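Progress report: court reporting desk, third quarter
Prirel News Service
Submitted to the Skulmont Fund, Monday, September 16, 2024

1. Work completed
The desk followed 17 criminal cases through the district courts in Dundia and Kalinowski. Of these, 15 had at least one hearing in the period. The other two were adjourned before a date was set and remain on the list.

Each case now has a single running page. The page gives the charge, the custody status, the next hearing and a log of changes. Names of people arrested but not charged are withheld until a charge sheet is filed. The rule also applies to entertainers and business figures, where pressure to publish early was highest.

2. Reader comments
Comments on celebrity cases were moved to a held queue in July. More than 800 were reviewed. Most removals concerned relatives of the accused who have no part in the case. Average time in the queue is still too long on days when a remand order is issued.

3. Spending
Travel to Kalinowski was under budget. Fees for certified copies of orders were over budget by $500, due to a multi-defendant fraud case with separate orders for each accused. The difference was covered from the travel line. No change to the grant total is requested.

4. Open issues
The Dundia registry posts its hearing list late in the evening, and two remand extensions were reported a day after they were granted. A shared login to the registry's filing system has been requested.

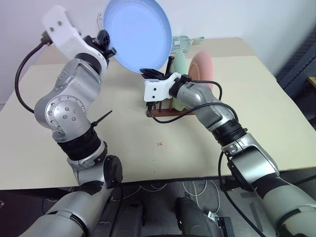
Bindu Chettiar replied to the draft of this section that the login would not fix the delay, as the orders are scanned only after the judge signs the day's register, and asked that a reporter stay at the court until closing on remand days. The late shift will be tested in October in Dundia only. Overtime for it is within the present staff line.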